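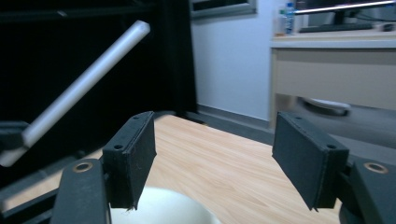

## Oiling a light wooden tabletop

I've done four tables with this method now and I still get a kick out of the moment the first coat goes on and the grain jumps out at you! It's a lovely weekend job, it doesn't need fancy gear, and you can fix most mistakes with a bit of sandpaper.

### What you'll need

- sandpaper in 80 and 120 grit, plus a very fine one for between coats
- a cork sanding block
- clear hardwax oil (I use the Savolainen one in matte, but any decent brand will do)
- lint-free rags, more than you think
- gloves and a metal tin with a lid, half full of water

### Getting the top ready

1. Wash the table with warm water and a drop of dish soap, then leave it overnight. Old kitchen tables hold a surprising amount of grease.
2. Sand with the 80, always along the grain. If you can still see a cup ring, keep going - it will only look darker under oil.
3. Switch to the 120 and go over everything again, edges too. Go easy on the corners.
4. Vacuum, then wipe with a barely damp rag. Let it dry fully.

### Putting the oil on

Stir the tin well (don't shake it, you'll get bubbles). Pour out a small puddle, spread it as thin as you can, and work in strips the full length of the table. Wait 20 minutes, then buff off whatever is still sitting on top. If the rag drags, you've left it too long, so put on a touch of fresh oil and buff again.

Used rags go straight into the tin of water. Oily rags can heat up and catch fire on their own, so please don't skip this!

Leave it overnight, rub lightly with the fine paper, dust off and do a second coat the same way. Minttu Jääskeläinen, who taught me all this in her shed at Stotport, does a third on anything kids eat at, and I've come around to her way of thinking.

### Looking after it

Keep water and hot pans off it for the first week or so. After that, a damp cloth is fine for everyday cleaning. My own table gets a fresh thin coat every March, when the colour starts to look a bit flat near the window.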